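Standstead Block Club – February meeting, my notes

I took the minutes again, so you're getting them in my usual rambling way – sorry to anyone who likes them short!
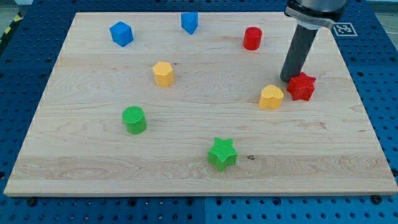 We got going just after 7 p.m. at Carnar Hall, once we'd found the light switch for the back half. Last month's minutes were fine except that I'd spelled Womadetti wrong all the way through. Fixed now.

Street parking took up the first half hour (of course it did). The city wants to paint 36 angled spaces along Xiong Street, and most of us like the idea, but the folks at the bakery end are worried about the delivery trucks getting through in the morning. I said I'd seen a truck stuck there twice already, and that's with the parking the way it is now. Ruoxi Feng offered to write to the city and ask for the two spaces nearest the corner to be dropped. We voted and it passed, with 3 against.

Then the street trees. I love this topic and probably talked too long – the maples by the Womadetti lot look awful, and I'd like somebody who knows trees to look at them before spring. Ruoxi got a price of $80 for a visit and a short written report. Everybody agreed to pay it out of the picnic money, and I'm calling them this week.

Picnic next. Same park as last year, same grill, more shade please! We went back and forth on live music and didn't settle it. I'm against the big speakers, and I want that written down, so there it is. Potluck sign-up goes on the door at Carnar Hall, and if you brought potato salad last year maybe think about bringing something else (we had a lot of potato salad).

Other stuff: the lending shelf needs a new hinge, and I have one in my garage that might fit. Somebody's blue casserole dish is still in the hall kitchen. The side gate should be latched after dark, please, it bangs all night and I'm the one who lives next to it.

We wrapped up a little before 9. Next meeting is in March, same place, and parking is first on the list again.

Standstead Block Club | Contact us | © Standstead Block Club | Back to top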